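Javetent 16, abri de touche pliant pour softball et baseball
Réf. 1836
Fiche mise à jour le 26 janvier 2022

Accueil > Équipement de terrain > Abris et bancs

L'abri de touche Javetent 16 est vendu par son fabricant comme « l'abri définitif des clubs itinérants ». Nous le vendons aussi, mais nous ne reprendrons pas la formule. Définitif, un abri pliant ne l'est jamais, et celui-ci a des défauts que la brochure passe sous silence. Il en a moins que les trois modèles que nous avons retirés du catalogue, ce qui suffit à expliquer sa présence ici.

Ce que vous achetez

Une structure à croisillons en aluminium, un toit en polyester enduit, un fond plein, deux côtés en filet et un sac à roulettes. Le banc n'est pas compris, malgré la photo de la brochure où une équipe entière est assise dessous. Le nombre 16 correspond à la surface au sol en mètres carrés. Ce n'est pas un nombre de joueuses, on nous pose la question à chaque saison. Avec les sacs, les casques et le porte-battes, comptez une douzaine de personnes si elles s'entendent bien.

Le filet

Le fabricant parle d'un filet « anti-balles ». Nous préférons dire qu'il freine une balle roulante ou un mauvais relais. Une fausse balle tendue, frappée à dix mètres, c'est autre chose, et aucune documentation fournie ne donne de chiffre de résistance. Nous en avons demandé une en août. Nous l'attendons. En compétition officielle, vérifiez le règlement de votre ligue avant de remplacer une protection fixe par ce modèle.

Montage

Deux personnes, c'est exact. « En quelques secondes », non. Dennis Nuttall, qui entraîne les lanceuses de Clurkusgate, l'a monté pour nous sur un terrain un peu en pente : les pieds télescopiques rattrapent le dénivelé, à condition de régler d'abord les deux du fond. Son avis par écrit : « Correct. Les sardines livrées sont une plaisanterie, j'ai mis les miennes. » Nous sommes d'accord pour les sardines. Prenez le kit de lestage Cumum, en option, dès qu'il y a du vent ou un terrain synthétique.

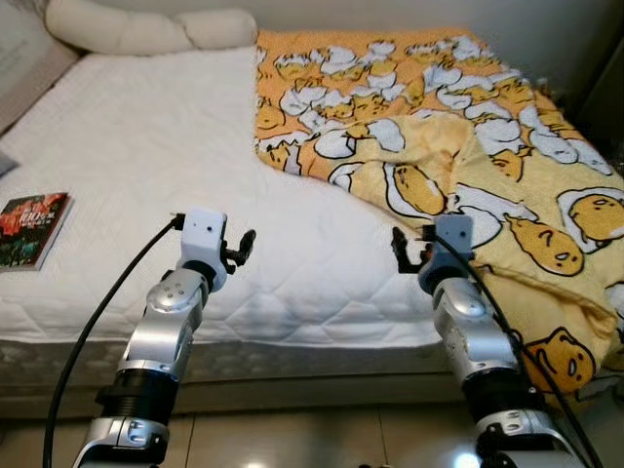 Housse matelassée, couverture imprimée et traversin crème.

Entretien et stockage

Toit à l'éponge et à l'eau tiède. La brochure recommande un spray d'imperméabilisation maison, vendu séparément et assez cher. Nous n'avons pas constaté de différence avec un produit courant pour toile de tente. Rangez l'abri sec : plié humide, le polyester marque aux plis et l'odeur reste. Les articulations en plastique sont le point faible. Elles se remplacent à l'unité, avec une clé de 8 et un peu de patience.

Caractéristiques

Surface couverte : 16 m²
Pieds : 6, réglables sur quatre hauteurs
Toit : polyester enduit, vert ou bleu marine
Côtés : filet amovible, fixation par sangles
Transport : sac à 2 roues
Garantie : 2 ans sur la structure, toile exclue

La garantie exclut aussi « l'usage intensif », sans le définir. Un tournoi par week-end est-il intensif ? Le service client nous a donné deux réponses différentes. Gardez la facture.

Prix : 457 € TTC, hors livraison
Disponibilité : bleu marine en stock, vert sur commande

Avis de clients

Nipon Wattanapong : Acheté pour notre équipe de jeunes. Le toit tient bien la pluie, les coutures des angles un peu moins. Le sac a perdu une roulette au deuxième déplacement. Je le rachèterais en promotion, pas au prix fort.

Club Nghiêm : Fait de l'ombre, c'est ce qu'on lui demandait. Le filet gauche était monté à l'envers à la réception, échange sans discussion.

Articles associés

Kit de lestage Cumum, six sacs à remplir
Banc pliant quatre places
Porte-battes à suspendre
Articulation de rechange, à l'unité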